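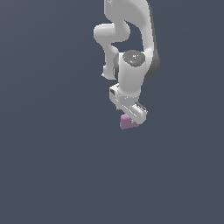 Simulation results to be labelled under new robot gripping guidance

18 Jun 2018

Shares 17 | Comments 2

Companies that sell robot arms for handling small goods will be asked to say which of their test results come from computer simulation and which from real machines, under guidance published by Postach, the trade body for packing and sorting equipment.

The guidance covers arms fitted with two-jaw grippers. It applies to sales brochures, tender documents and the safety file handed over with each machine. Members have until October to bring their paperwork into line.

Under the new wording, a supplier that quotes a success rate for picking up an object must give the number of attempts, the shape and weight of the object, and the grip force used. If the figure comes from a simulation, the supplier must also name the software version and state what friction values were assumed.

A simulated figure may still be used on its own in early talks with a buyer. Before a contract is signed it must be backed by at least 400 attempts on a real arm, using the same gripper and objects of the same size. Dropped objects count as failures even if the arm picks them up again at the second try.

Postach said the change followed complaints from buyers who had found it hard to compare offers. In one tender last year, two suppliers quoted almost the same success rate for the same job. One had run its trials on a working line and the other had run them entirely on screen, but the documents did not make this clear.

Stendar, which makes grippers for the food and parcels trades, has been using a draft of the rules since the winter. The firm said it ran 900 simulated grips on a set of plain blocks before moving to the bench, and that the bench trials led it to lower the closing speed of the jaws. It now keeps both sets of results in one report, with the simulated pages marked at the top.

Baron, a warehouse operator, welcomed the guidance but said it wanted more on what happens when power is lost while an object is being held. The present text says only that the gripper should keep hold of the load until a person has checked that the area below is clear.

Kapoor, a testing firm, will offer checks against the guidance from October. Suppliers will not have to use an outside tester, and Postach said it had no plans to publish a list of those that do.

The guidance is free to members. A section on suction grippers is being drafted and will go out for comment separately.

Share this story | 17 shares | 2 comments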